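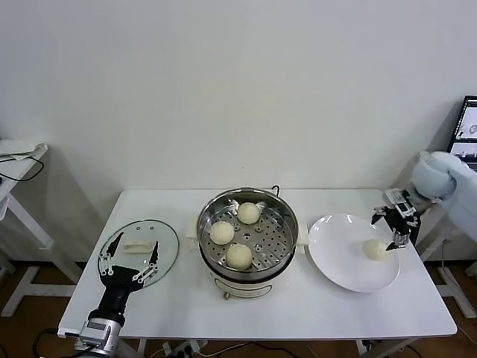
Festonetti test kitchen: the steamed bun station

Photos and notes by Szabolcs Oláh
Posted 08/06/2025

Festonetti makes filled and plain buns for work canteens and two hospital kitchens. The company has been trying out two-armed robots for the serving end of the job: lid off, buns out, buns on the plate, lid back on. The trial is run with an integrator called Tristance, out of a room on the upper floor of the Vorkier building. This page covers the bench work and what has changed so far for the people on the serving line.

The station

The bench is kept plain on purpose. It has an electric steamer in the middle, a plate to the right and a place on the left for the glass lid. The left arm has charge of the lid and the right arm has charge of the buns. That split was copied from the way most of the line staff work, who are mostly right-handed and put the lid down on the left without thinking about it.

Two kinds of hand are being tried. One has several jointed fingers. The other is a simple gripper with two fingers, which is cheaper and easier to clean. The staff were asked early on which they would sooner have next to them and the answer was the one that takes less time to wipe down.

A bun is harder to pick up than it sounds. It is soft, the skin marks easily, and it sits close to its neighbors. A person feels when one is sticking to the tray and gives it a small turn before lifting. The robots have had to be shown that turn many times over. To date 1,014 runs have been logged, counting the ones that were stopped partway.

What the job was before

On the canteen line, one person stands at the steamers for a full serving period. They lift lids, plate buns, put lids back and call for more. The steam is the part people complain about. Burns on the inside of the wrist are common enough that the first aid sheet has its own line for them. The work is also repetitive, and the usual practice was to swap people every 70 minutes. When the line was short-handed the swap did not always happen.

The two people who have spent the most time with the trial both came from that post. They were taken off the line for part of each shift and trained by Tristance to guide the arms, restart a run and mark a run as good or bad. They are paid at the higher kitchen rate while they do it. Whether that rate becomes permanent is still being talked over, and will be settled in October along with the decision on a second bench.
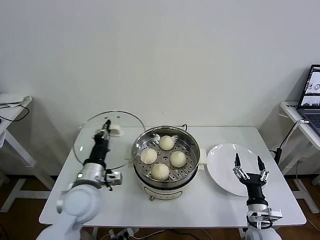
The lid took longer to get right than the buns did. Glass is slippery, the knob is small, and a lid held at the wrong angle drips onto the food. The line staff were firm about this. They tilt a lid away from themselves and let it drain toward the back of the pot before moving it across. The Tristance team had been lifting it straight up. The motion was changed after one afternoon of the kitchen people doing it by hand while the engineers watched.

A few other things were changed at the request of the staff:

The plate was moved closer to the steamer, so that a person stepping in can reach both without leaning.

The stop button was moved from the wall to the near side of the bench.

Runs are no longer started from another room. Whoever starts one has to be at the bench.

The daily log was cut from two pages to one.

What it changes for people

No jobs have gone as a result of the trial. Festonetti has said in writing that none will go before the October review. It has not said what happens after that, and people on the line have noticed. I was asked about it more than anything else while I was taking these pictures, and I had no answer to give.

Most of those I spoke to would be glad to give up the steam. Fewer were glad to give up the serving, which is the part of the day when they see the customers. One suggestion from the floor is to put the robots at the back steamers only, where the trays are filled for the trolleys, and leave the front counter as it is. A sketch of that layout, drawn by the team at Fülöp who fit out the counters, is pinned up in the break room for comments.

Speed is not yet a reason to use the robots. A practiced server is nearly twice as fast and can talk to a customer while plating. The arms are steady through a long shift, but they need a person close by, and that person needs to know the food as well as the controls.

Staff who want to spend an hour at the bench can put their name on the list outside the Vorkier canteen. No experience is needed. Wear closed shoes and tie back long hair.

Prints of the pictures on this page can be had from me at the Festonetti office.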